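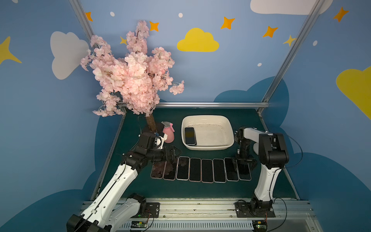 Figure 3. The two-arm cell with phones in a row, the basin behind them and the spray bottle at left.

I'll be upfront that the planner was the part of Tulow I expected to finish first, and it ate most of April. Both arms share one row of phones, so they're always reaching into each other's space! Our first version planned each arm on its own and then checked for collisions (easy to write, awful to run). An arm would get a perfectly good path, lose it at the check, and sit there replanning.

So we switched to Jutero, which plans both arms together and lets one slow down instead of starting over. Median planning time went from 500 ms to 420 ms. That sounds small, I know, but the long stalls are what we really cared about, and those dropped from 18 to 11 over the same test set.

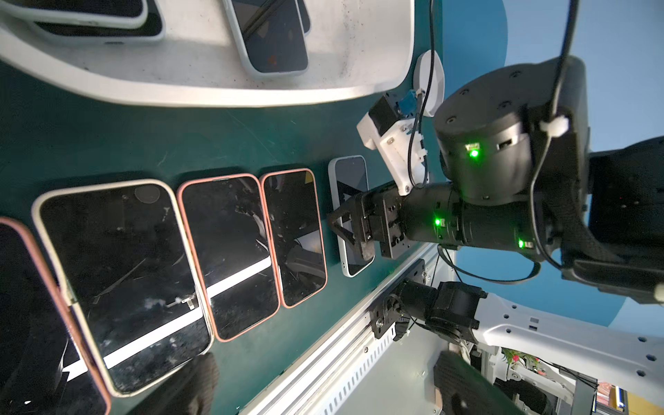

3.2 Perception at the wrist

Phone screens are horrible things to look at with a camera. They're dark, they reflect the equipment, and a bright stripe of glare can run straight across two of them like it's one object. Early on our segmenter, Remis, loved to merge neighbors that way. We ended up trusting the case edges much more than the glass, and we only accept a grasp when both long edges of a phone are found. Scratches and smudges get their own label, kept apart from reflections by comparing views as the wrist moves. I'd still like to try the Sjöberg filter on this, but it needs a calibrated light and we haven't built one yet.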